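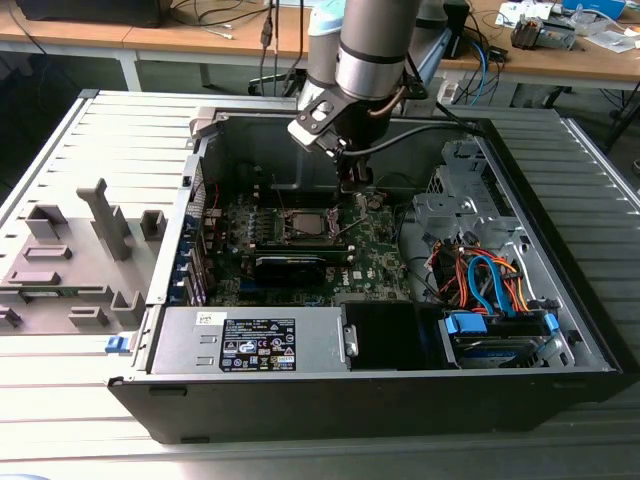 Figure 3. Open tower case lying on its side, with the gripper above the processor area of the motherboard.

4.2 Match data and minutes played

Appearance records were taken from the Stostitz archive, which lists every league match by starting line-up, substitutions and minutes on the pitch. After goalkeepers were removed, 2757 player-seasons remained. Of these, 177 belonged to midfielders who moved up a division during the period and were later called up by a national side. Players with fewer than some 2000 league minutes over two seasons were left out of the main model but kept for the check in Section 5.

Position was coded by hand from the line-up sheets, following Myung and Zarei. Wide midfielders and wingers were merged, as the archive does not separate them before the fourth season. Begum and Yip treat attacking midfielders as forwards; we did not, and the effect on the estimates is small (Table 4).

Form was measured over the 11 matches before each squad announcement. Cup ties were excluded. Where a player missed a match through injury, the window was extended backwards by one match.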